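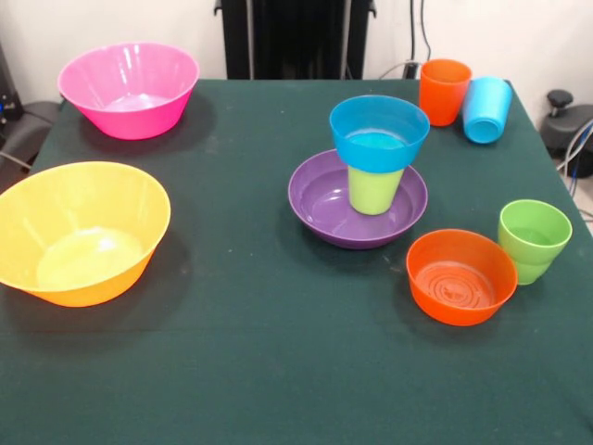
**Figure 2.** Brightly colored plastic bowls and cups on a dark green tablecloth.

### 3.2 Tableware and portion size at home

The household survey was sent to families in Hirkness and Mottram in December. We received 884 forms, and 695 of them were complete enough for the analysis. Each form asked who serves the evening meal, which dish is used for the child, and how much food is left after eating. Bowls and cups of plastic, like those in Figure 2, were grouped together without regard to color.

Parents in Mottram reported larger servings than parents in Hirkness, but the leftovers were also larger — so the amount really eaten differed very little. The size of the bowl explained more of the variation than the age of the child. This agrees with our earlier interviews in Clallgate, where several parents told us that they fill the bowl "until it looks right."

A further 19 families weighed the meals with a kitchen scale for two weeks. Their written estimates were usually lower than the weighed values, especially for rice and soup. For this reason we treat the survey answers as a ranking only, and the weights are reported separately in Section 4.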